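Fomen releases Gellska 3, planning software that knows when to leave the cup alone

Wednesday - Fomen has released Gellska 3, a new version of its grasp planning software for people who would like a gripper to pick things up and would prefer to go home at a reasonable hour.

Gellska sits between the camera and the motors. It looks at what is on the table, works out which parts of it can sensibly be held, and hands over a path for the fingers to follow. Earlier versions did this with great confidence. Version 3 does it with a confidence score, and will stop and say so when the score is low. Early users have described this as an improvement in manners.

The biggest change is in how the software treats pale objects on pale surfaces. Cream crockery on a white tabletop has been a sore point since the first release, when the planner would now and then decide that a cup was a shadow and a shadow was a cup. Fomen's support inbox has the correspondence.

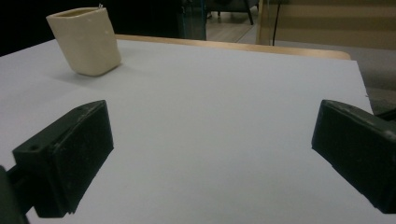 The new perception module, called Colombo, estimates the edges of an object and the edges of its shadow separately, then compares the two before it commits to anything. It was tuned on 700 short recordings of ordinary tabletop work, most of them very dull to watch. In Fomen's own tests, Colombo placed the rim of a light-coloured cup correctly in 91 per cent of attempts. The remaining attempts are listed in the release notes, with the planner's reasons, some of which are quite inventive.

Gellska 3 also changes how the fingers approach. The old planner opened them as wide as they would go, every time, like a man describing a fish. The new one picks an opening to suit the object and the space beside it, and keeps checking that opening on the way in. Users who liked the old behaviour can have it back with a setting called "wide", which is off by default.

Clutter gets its own treatment. Anything the planner can see but has not been asked to move is marked as a bystander, and the path is drawn to give it room. Bystanders can be partly hidden, and the software will guess at the rest of their shape on the generous side.

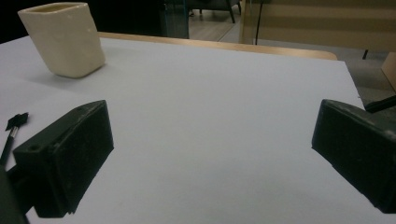
Cup at the back of the table, brush at the left, and the gripper's fingers open in the foreground.

A companion tool, Tretico, ships in the same download. It replays a recorded session alongside the plan the software would have made, so that a user can scrub through and find the moment when the two parted company. It also exports a plain text log, which several customers asked for and one asked for 3 times.

Planning is quicker as well. A typical single-object plan now takes 300 milliseconds on an ordinary desktop machine - long enough to notice, too short to make tea.

Gellska 3 is available now to existing customers at no extra charge. Projects saved in version 2 will open in version 3, although custom approach settings need to be entered again by hand, for which Fomen is sorry. A further update, adding support for handles, is planned for December.

About Fomen

Fomen makes control, perception and planning software for robot grippers. Its products are Gellska, Colombo and Tretico. The names do not stand for anything.

Press copies and trial licences are available on request from the Fomen press office.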